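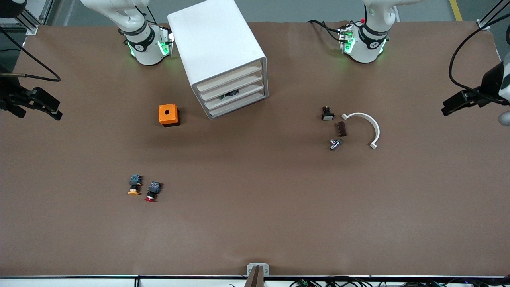

Push-button switches, an orange enclosure and a white drawer cabinet on the paper-covered worktable.

Small Parts Gallery: The Electrical Components Bench
Bramine Technical Center, Grurkmont Campus
Page updated 11 August 2018

The Bramine Technical Center maintains an electrical components bench for students enrolled in the introductory control wiring course. The bench is located on the ground floor of the Grurkmont campus, next to the tool crib, and is open during all scheduled laboratory hours. This page introduces the parts students handle in the first half of the course and sets out how the bench is to be used and left.

The course was moved to its present room in January. The new room has 12 student places and 2 shared supply shelves. Work surfaces are covered with brown paper, which is replaced when it becomes torn or marked. Students may write terminal numbers and short notes on the paper during an exercise, but should copy anything they wish to keep into their laboratory notebooks before leaving.

About the parts

Push-button switches. Two of the switches on the table have mushroom-shaped caps, one yellow-orange and one red. A mushroom cap is wider than the body beneath it and can be struck with the palm of the hand. In course exercises, red caps are reserved for stop functions. Other colors may be assigned by the instructor and must be recorded on the wiring diagram.

Contact blocks. The blue sections on the switch bodies are the contact blocks. Students learn to tell a normally open contact from a normally closed one with a continuity tester before any conductor is attached. A block should never be forced onto a switch body. If it does not seat with light pressure, it should be removed, checked for alignment and tried again.

Enclosures. The small square box is orange with a black base, and the round hole in the center of its top is the kind of opening used to mount a push button. In the enclosure exercise, the switch is fitted to the cover first and the wiring is completed afterward. Students should leave enough slack in the conductors for the cover to be lifted off and set down beside the base.

Drawer storage. The white cabinet has four horizontal drawers, each with a narrow white lip. Cabinets of this size are used in the course for items that are easily lost on a full table. Drawers are to be closed before a cabinet is moved, and circuit boards should be held by their edges whenever they are taken out or put away.

Use of the bench

Parts are issued at the start of each session and signed for on the Paracha sheet, the inventory form used in all Grurkmont laboratories. Each kit has its own line on the sheet. A missing or damaged part should be reported before the exercise begins, so that a replacement can be drawn from the shelf without interrupting the class.

Food and drink are not permitted at the worktables. Long sleeves should be rolled up, and bags are to be stored under the window. Practice conductors may be reused until the stripped ends begin to fray, at which point they go in the copper recycling bin by the door.

At the end of a session, switches are returned to their trays with the contact blocks attached, unless the exercise sheet states otherwise. Enclosures are returned with their screws in a labeled bag.

Supply and donations

The center keeps a reserve of 50 push-button switches for course use. Replacement stock is ordered through Murkedov, the campus supplier, at the close of each term. Local firms wishing to donate surplus switches, contact blocks or enclosures may leave them at the front desk, marked for the control wiring course. Donated parts are tested before they are added to the shelves.

Requests to visit the bench should be made at the Grurkmont front desk. Visits are scheduled outside class hours.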